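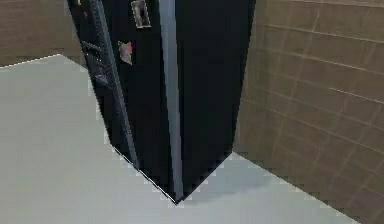
Gavach Gallery: Teaching a Planner About Fridges

Gavach is our motion planner for kitchens. It has been opening simulated doors since May, and closing rather fewer. We build it at Heston, in a simulator where the milk never goes off and every repair is a restart.

1. The tall dark one
Two doors, brown tiles, a corner to itself. The planner likes corners about as much as you would like parking in one. A door needs room to swing and the base needs room to back off, and the first version planned these as if they were happening in different kitchens.

The perception module has its own grievance: nearly black panels give it very little to hold on to. The pale strip between the doors is a gift. The little magnets or stickers on the left door are a trap, and an early build proposed one as a grasp point with 626 candidate poses, all confidently ranked.

We now run 1,000 seeds per layout, with 3 retries each before Gavach is allowed to give up. It used to give up by returning an empty path and a success code. The Flodavbridge branch fixes the success code.

Posted Monday, October 7, 2024
Shares: 14 | Comments: 3

Comments

hingejoint: Does it check the swing against the wall, or only the cabinet?

gavach-dev: Both, as of the last merge. Before that, walls were advisory.

toastrack: 626 poses for a fridge magnet. I have worked with people like this.

Related
Flodavbridge: release notes
Why our drawers open through the worktop
Logging 4,000 failed grasps without crying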